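MEDIA RELEASE
For immediate release

Ghauri Legal opens a free hearing loss claims clinic for Bammont workers

BAMMONT, April – Hello from all of us at Ghauri Legal! I'm Siiri Oksanen, I run the workplace injury team, and I get to write this one myself because our usual writer is on leave (sorry in advance for the brackets).

Starting this month we're opening a free drop-in clinic for people who think their job has damaged their hearing. It'll run out of our ground floor office on Durkisus Street, from 4 pm until the last person has been seen. You don't need an appointment, you don't need to be a client and you don't need to have made up your mind about anything. Bring a coffee if you like. We have a machine but I wouldn't recommend it.

I've been doing injury claims for 13 years now, and hearing loss is the one that people leave the longest. A broken wrist has a date on it. You fell, somebody drove you to emergency, there was a form. Hearing goes a little at a time, and most of the people I meet first noticed it at home, when the family started complaining about how loud the telly was. By the time they ring us they've often changed employers twice, or retired, and they've decided for themselves that it's too late to ask.

Sometimes it is too late, and I'd be telling fibs if I said otherwise. There are time limits, they depend on which scheme covers you, and they can start running from the day you knew (or should have known) that the problem came from work. But I've also seen plenty of people talk themselves out of a perfectly good claim because a mate at the pub told them the cut-off had passed. Please come and ask! It costs you an afternoon.

What happens at the clinic is pretty simple. One of us will sit down with you and write out your work history, job by job, with as much as you remember about the noise and whether you were given any ear protection. We'll talk through which employer or insurer a claim might go to, which can get fiddly if you've moved around. Then we'll tell you what sort of hearing test you'd need and who can do it. If you've already had a test, bring the results, even old ones. Old ones are gold to us, especially if they were done when you started a job.

Payslips and tax records are handy as well, and so is any letter you've had from an insurer. If you've been knocked back once, bring that letter too. A first refusal isn't always the end of it, and the reasons they give are usually where we start.

My colleague Valentin Fleury will be at the clinic with me. He came over to our side of the fence after years of handling claims for insurers, and he's very good at explaining how a file looks to the person deciding it. He's asked me to mention that ringing in the ears counts as something worth telling us about. People tend to leave it out because they think it's just part of getting older, and it may well matter to how your claim is assessed.

We're printing a plain-language booklet to go with all this, called the Jorell Guide after the meeting room we wrote it in. We've ordered 1,000 copies to begin with, and they'll be at the front desk and the Bammont library. It covers noise at work, how to report an injury to your employer, and what to do if your boss gets shirty about it.
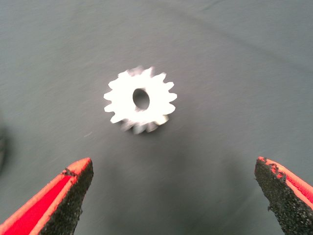 Casual and labour hire workers, I'd especially love to see you. I hear all the time from people who assume they aren't covered because they were only on the books for a season or were paid through an agency. Very often they are covered, and the only real question is by whom. The same goes for apprentices, and for anyone still working who's nervous about putting their hand up. What you tell us at the clinic is confidential, and we won't contact your employer unless you ask us to.

One last bit of housekeeping. The clinic gives general advice only, and every claim depends on its own facts. If you'd like us to act for you afterwards, we'll go through the costs in writing before you sign a thing, and you're free to take our notes to another lawyer if you'd sooner do that.

The front door has a step, so if stairs are a bother please use the side entrance off the car park and give the buzzer a good long press. We have a hearing loop in the meeting room, and we can book an Auslan interpreter with a bit of notice.

Media contact: Siiri Oksanen, Workplace Injury Team, Ghauri Legal, Durkisus Street, Bammont. I'm happy to do radio, and mornings suit me best.

ENDS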